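August 26, 2026
Notebook, chores bench — tidying tasks

Picking up from the July entries. The question on the table is still whether a machine can put away small household stuff without somebody standing next to it. Towels and cups we have talked to death. This week is jewelry and other small soft things, the sort of clutter that ends up on a dresser or a side table.

Collection so far is 1,849 clips, all by hand with the gripper. Target for this task is 3,000. Gitau Khaemba is doing most of the bracelet work and I am doing the checking. Rejects go in a separate folder, not deleted. Please stop deleting them.

Notes on bracelets as objects. A bead loop has no shape of its own until it is lifted, and then it has a different one every time. Pads close on one or two beads and the rest swings. If the grasp is near the middle of the loop it hangs down on both sides and wants a slower approach to the tray, or it drapes over the rim. Rigid ring types are much easier, but they tip when only one edge is pinched. Anything with sequins or glitter is harder to judge from the wrist view — the highlights move when the camera moves, and the Losow tracker loses the outline.

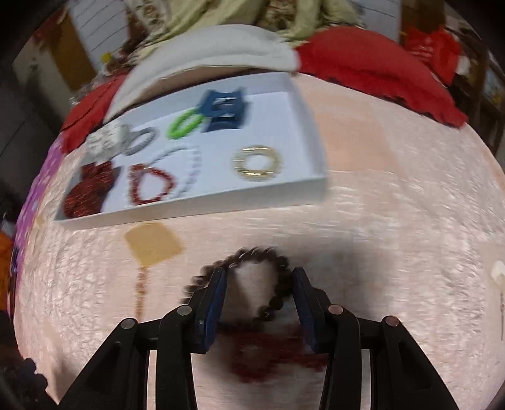
Brown bead bracelet in the pads, tray behind. Dark red one still on the table under the fingers.

Clips like this one are the useful kind. Mixed items, cloth heaped at the back, a patterned tabletop. The Krishnan set we trained on in July was all plain surfaces and single objects, and the policy from it did well on plain surfaces and single objects. On a cluttered table it went for the fabric.

Ran 200 trials on the arm with the July policy for a baseline. Rings went into the tray most of the time. Bead loops mostly did not: either it closed on air above the loop or it picked the loop up and let go too early. Two loops touching each other came up together and it had no idea. A person sorts that out with a little shake, and we have hardly any clips with a shake in them. Asked Gitau to leave his in and not trim them.

Durance wants a yes or no on whether this can go in the home demo. My answer for now is no for beads, maybe for rings. Orkilano pads are softer and might help with the early release. Not ordered yet.

To do:
Relabel the overlapping cases.
Slow the descent over the tray, last few centimeters only.
Rerun the baseline with the same items once we reach 3,000.
Check the left finger pivot, it felt stiff this morning.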